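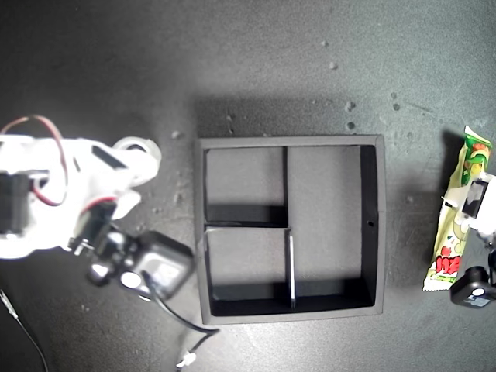
Units Belong in the Column Header

Jordan Nuttall
2020-12-08

Most of the spreadsheets I receive are wrong in the same place. The numbers are usually fine. The header row says Length, Weight, Rate, Temp, and the reader has to guess what was measured and in what unit. I review supplier data for a living, and I have come to think that a column without a unit should be treated as an empty column.

The usual objection is that everyone on the project already knows the unit. This is true on the day the file is made. It stops being true when the file is attached to a message, renamed, and opened by a person in another department. In September I was sent a table of shelf loads from Karppinen with 456 rows and a column called Load. Half the people on the thread read it as kilograms per shelf. The other half read it as kilograms per bay. Both readings gave plausible values, and the ordering sheet had been built on the second one. The author meant the first.

A wrong unit that produces absurd values gets caught. A wrong unit that produces reasonable values gets used, and pounds per hour against kilograms per hour will pass a quick look every time. The factor between them is a little over two, well inside the range most people will accept from a supplier they have not worked with before.

Putting the unit in each cell is the second most common habit, and I think it is worse than leaving it out. A cell that reads "379 mm" is text. It will not sum, it will not sort properly, and someone will strip the letters with a formula that fails on the one row where the typist left out the space. Varine exports its reports this way by default. The setting can be changed, but it is buried three menus down and resets with each update.

A note at the bottom of the sheet is not much better. Notes are lost when a range is copied. The header usually travels with the data, because people select from the top. A separate tab of definitions has the same weakness, and it also tends to be written once and left alone while the columns change around it.

My preference is plain: name, then unit in parentheses, in the same cell. Length (mm). Flow (L/min). If the quantity has no unit, write that too, as in Ratio (none), so the reader can tell an omission from a decision. Percentages need the base: "Loss (% of input mass)" is long, and I would still rather widen the column. Dates should carry the format and, where times are involved, the time zone.

Some teams prefer a second header row for units. Ondska does this, and the result reads well on paper. It breaks on import, since most tools expect a single header row and will treat the units as the first record. If the file is only ever printed, I have no quarrel with it.

I do not expect software to fix this. Pliveo added a unit field to its tables two versions ago, and the files I get from Pliveo users have that field blank - it is optional, so it is skipped. I would make it required and accept the complaints. Until then I return files with bare headers and ask for them again, which costs the sender a few minutes and has made me slightly unpopular with two suppliers.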